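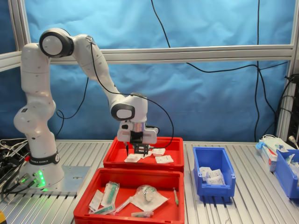 Medical Supply Sorting and Kit Packing Associate

Flaltcombe Distribution Center, Clinical Consumables Department
Part-time and full-time positions available
Reports to: Shift Lead, Kit Packing

About the Organization

Brasance prepares and distributes single-use medical supplies to outpatient clinics, home nursing services, and school health offices. The Flaltcombe center currently serves 119 clinics. Each clinic receives supplies in sealed kits put together to its own standing order, and the accuracy of those kits depends on careful sorting before packing begins.

The Clinical Consumables Department is seeking associates to sort mixed supplies, return unused items to stock, and pack finished kits. Applications are also welcome from persons returning to work after an absence, and from students who are able to commit to a regular schedule through the end of the term.

Description of Duties

Associates work at assigned tables with open bins. Mixed supplies arrive from three sources: incomplete kits, clinic returns, and overstock from the Guradia line. The associate separates these supplies by type, checks each package, and places the items in the correct bin for counting.

Typical items include packaged syringes in several sizes, small paper packets, coiled tubing in clear bags, dressings, and wipes. Many of these are similar in size and color, and some differ only in the printing on the back of the package. Associates are expected to read the label of every item handled and may not sort by appearance alone.

Specific duties are as follows:

Sort mixed supplies by item type and size.
Inspect each sterile package for tears, punctures, open seals, and creases that cross a seal.
Check expiration dates and set aside any item with less than six months remaining.
Place damaged or doubtful items in the hold bin, with a completed hold slip.
Pack kits according to the printed pick sheet and initial the sheet on completion.
Wipe down bins and work surfaces at the start and end of each shift.
Report shortages to the Shift Lead before the next kit is started.

The department's catalog currently lists 637 item codes. New associates are not expected to know these on arrival. Training begins with the most frequently used syringes and packets, and further groups are added as the associate becomes familiar with them.

Handling Standards

All supplies handled in the department remain in their original packaging. No package is to be opened at the sorting table for any purpose. Items that fall to the floor are treated as damaged and go to the hold bin, whatever the condition of the package.

Small packets require particular attention. They are light, they slide under larger items, and two packets can easily be picked up as one. 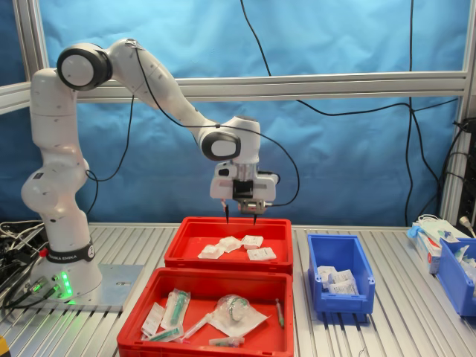 Packets are therefore to be lifted singly and laid flat on the floor of the bin, with space between them wherever the quantity allows. Syringe pouches must not be bent or pressed into a corner to make room. When a bin can no longer be sorted without stacking, the associate should request another bin from the Shift Lead.

Required Qualifications

High school diploma or equivalent, or one year of comparable work experience.
Ability to read small printed labels in English, with correction if needed.
Ability to perform repeated fine hand movements for periods of up to two hours.
Ability to lift bins and cartons weighing up to 25 pounds.
Reliable attendance and punctuality.
Willingness to follow written procedures exactly — including when a faster method seems available.

Preferred Qualifications

Experience in a pharmacy stockroom, hospital supply room, laboratory, or food packing facility is helpful. Familiarity with the Jõgi inventory system is an advantage, although full instruction will be provided. Clinical training is not required for this position, and the position does not involve patient contact.

Working Conditions

Work is performed indoors in a temperature-controlled area. Associates may sit or stand at the table and are encouraged to alternate. Gloves and hair covers are supplied by the department and must be worn in the sorting area at all times. Rings, bracelets, and watches are to be removed before entry. Food, beverages, and personal bags are kept in the lockers outside the sorting area.

Schedule and Compensation

Day shifts begin at 7:00 a.m. and evening shifts begin at 3:00 p.m. Part-time associates work a minimum of 16 hours each week. Wages are paid every two weeks, and the hourly rate for each shift is stated in the offer letter. Full-time associates are eligible for health coverage and paid leave after 90 days of service. Training time is paid at the regular rate.

Selection Process

Applicants who meet the required qualifications will be invited to a practical session lasting around 121 minutes, including a short break. During the session, applicants sort a bin of mixed supplies, complete two hold slips, and pack a kit from a pick sheet. Accuracy is scored first. Speed is recorded but is considered only where scores are otherwise equal. A brief interview follows on the same visit.

Applicants who need an adjustment to the practical session — for example, a different table height or larger print — should state this on the application form.

How to Apply

Application forms are available at the Flaltcombe front desk and from the employment page of the Brasance website. Please submit the completed form with the names of 2 references, at least one of whom has supervised the applicant in paid or unpaid work. A cover letter is optional.

Applications will be reviewed as they are received, and the first group of new associates will begin training in July. Applicants not selected for the first group may ask to have their forms kept on file for later openings.

Brasance is an equal opportunity employer. All employment decisions are made on the basis of qualifications and the needs of the department.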